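Home Products Newsroom Where to Buy Contact
Search the newsroom Enter keyword Go

Utico Adds Eight-Hook Mug Tree to Its Kitchen Counter Range

CLATLEY — Utico, the Clatley maker of kitchen storage goods, will begin shipping a new mug tree to stores in December. The white stand has a round base and a single tall pole, with eight curved hooks set around a hub at the top.

The mug tree joins the company's counter range, which also takes in plate racks, paper towel holders and a spice shelf. It was drawn up by Luminița Nedelcu, who has worked on the range for nine years.

"People wrote to us asking for a stand that holds the everyday mugs and takes up very little of the counter," Nedelcu said. "Most of them had a cabinet full of mugs they never used and a few they washed every morning. We designed it for those few."

With all of the hooks at the top, the mugs hang in a ring and the lower part of the pole stays clear. Utico suggests hanging mugs in opposite pairs, so that the weight is shared between the two sides, and starting with the heaviest.

The company tried out 11 versions before settling on the final shape. Early ones had the hooks at two heights, but testers in 25 homes said the lower mugs knocked against the kettle. The curve of the hooks was also opened up after several testers reported trouble with thick handles.
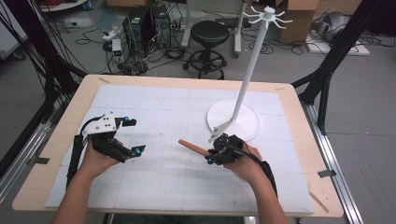 Availability and Orders

The mug tree will be sold through Lozano housewares stores and by Grukis, which handles Utico's mail orders. Over 255 stores have placed a first order. White is the only color for now — a second one is planned but has not been chosen.

Stores that want to show the stand with mugs on it can ask for a counter card and a hanging guide at no charge. Requests should reach the trade desk by noon on Thursday to go out with the first shipment.

"It's a small item, and it sells best when shoppers can take a mug off and put it back," said Stuart Penrose, sales manager at Utico. "We'd like every store to have one out of the box."

Replacement parts will be stocked in Clatley and can be ordered by phone or through any Lozano service counter.

Press contact: Adeel Chaudhry, Utico press office, Clatley
Trade desk: Darius Ciobanu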